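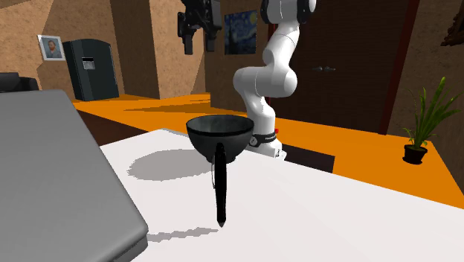 *White arm, white table, black funnel.*

# Moving your old email into Plirner without losing any of it

I put this off for two years, which is how I came to have 2,000 unread messages in a Bidon mailbox and a password I could only type if I didn't think about it. The move itself took 20 minutes. The sulking beforehand took longer.

You'll need both passwords, and a computer. The phone app hides half the settings.

## Before you start

Log in to Bidon and empty the spam folder. Plirner copies everything it finds, and it will lovingly preserve all 67 offers of cheap roof tiles.

Then go to **Settings > Access** and switch on *Allow other mail programs*. Bidon switches it off again after 15 minutes if nothing connects, so don't wander off to make tea.

## The import

1. In Plirner, open **Settings > Accounts > Bring in old mail**.
2. Type your full Bidon address, including the part after the @.
3. Paste the access code from Bidon. Your normal password won't work here, although the box is labelled "Password".
4. Tick **Keep folders**. It is unticked by default – I found this out the slow way.
5. Press **Start** and leave the tab open.

If it stops with "Mailbox busy", close Bidon everywhere else you're logged in and press **Start** again. It picks up where it left off.

## Forwarding the stragglers

Back in Bidon, under **Settings > Forwarding**, add your new address and click the link in the message that arrives. Check spam if it doesn't.

Keep the old account open until May or so, while the dentist catches up.

*Thanks to Alcides Cáceres for pointing out that step 3 used to be wrong.*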